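The Song About the Goat

The best thing about Tumble Time was the song about the goat, and I will fight anyone who says it was the parachute.

I was forty minutes early for the first class because I had read the welcome sheet wrong, and I'd read it wrong because Otis was eating a corner of it. He was 14 months old and he loved paper. So we sat on the bench in the hallway of the old Gurnberg building, me and him and a bag with far too many snacks in it, and we listened to the big kids through the door. They were stomping! The whole floor shook, and every time it did, Otis looked at me with his mouth open, like I had arranged it.

"First time?" said the man at the other end of the bench. He had a little girl asleep on his shoulder and one of her boots in his hand.

"Is it that obvious?"

"You brought a change of clothes for yourself," he said. "I'm Romain Gilbert. This is Lucie, when she's awake."

Then the door opened and out came the stompers, pink and sweaty, and in we went.

Mrs. Juhász taught the babies. She was small and loud and she sat on the mat with her legs straight out in front of her, and she didn't start until every grown-up was sitting that way too. "Phones in the basket," she said. "Bottoms on the floor. Who knows a goat?"

None of us knew a goat. She taught us one. It was called Borkano, and he lived on a hill and he ate whatever you put in the verse – hats, soup, somebody's uncle – and at the end of each verse you lifted your baby up in the air and yelled his name. BORKANO! I hadn't yelled in years. I hadn't sung in front of strangers since school, and there I was, holding my son over my head and howling about a goat, and he was laughing so hard that no sound came out.

I was hooked. I sang it in the car. I sang it in the checkout line. My sister called from work to ask how things were going, and I gave her four verses before she could get a word in.

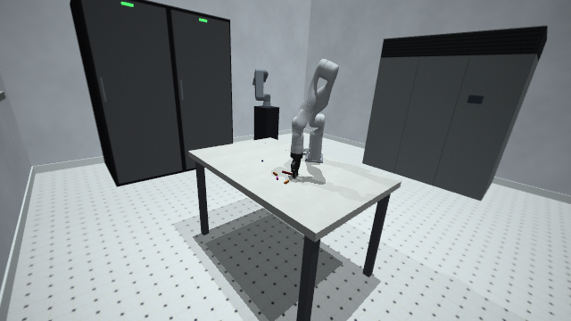

A white robot arm reaches down over three small colored objects.

By the third week Otis still wouldn't go in the tunnel. Every other baby went in the tunnel. It was a soft blue thing, as long as a couch, and they poured through it like puppies, and Otis sat at the opening and patted the edge and would not budge. I shook a rattle at the far end. I waved a cracker. I'm not proud of it, but I waved two.

"What's in there that he needs?" Mrs. Juhász asked me.

"Nothing, I guess."

"So." She shrugged. "Go be in there."

I want you to understand that I am a tall woman. But I took off my cardigan and got down on my elbows, and I went into that tunnel headfirst, and about halfway along my hips had some questions. It was dim and blue and it smelled of feet. I could hear Romain trying very hard not to laugh, and then I could hear him failing.

I started to sing. What else was I going to do? Borkano ate the mailbox, Borkano ate the moon. I got to the end of the verse and stopped, out of breath, with my cheek flat on the mat.

Behind me there was a slap. Then another one, closer. Two small hands, and a lot of breathing.

He climbed right up the back of my legs. He crawled over me like I was a hill, knees and all, put one hand square on my ear, and stuck his face down in front of mine, upside down and delighted.

"Bo!" he said.

It was his first word. Well, it was half of one, and it belonged to a goat, and I didn't care at all. I yelled the rest of it for him, and out there in the light a whole room of people yelled it back.

It took Romain and Mrs. Juhász both to get me out. Otis went through six more times without me.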